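In defense of the cloth napkin

I gave up paper napkins 16 years ago and I am still excited about it, which tells you something about me (or about napkins!). My friend Mekdes Sisay had me over for lentils and handed me a square of soft old cotton, washed so many times it had gone thin in the middle, and I remember thinking – why don't I live like this?

People assume cloth means work. They picture starch and an iron and a grandmother keeping watch. I have never ironed a napkin in my life. Mine go in with the towels, come out crumpled, and get folded in half and in half again while the kettle heats. I love that little job. You pick one up by a corner, let it drop open, and the hem shows you which way is straight.

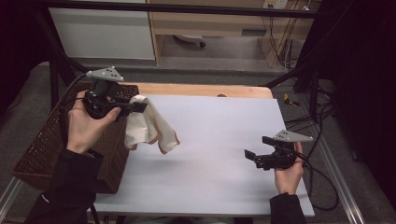

A colored border is worth having for exactly that reason, and I'll always choose a plain cream cloth with a narrow darker edge over anything with a print. Prints date. Cream goes with soup, with toast, with a birthday cake somebody else decorated. It does show turmeric, I admit, and I have made my peace with turmeric.

Then there's the basket question. Quang Cù keeps his cloths in a drawer, pressed flat, and he's a wonderful cook, but I think he's wrong. A napkin in a drawer is saved for company. A napkin in a wicker basket within arm's reach gets used on a plain night for scrambled eggs, and grabbed again when the juice goes over.

So get a basket, and start with 3 napkins if a full set feels like too much. Mismatched is fine. Old is better than fine – the old ones soak up more, and they feel so good in the hand!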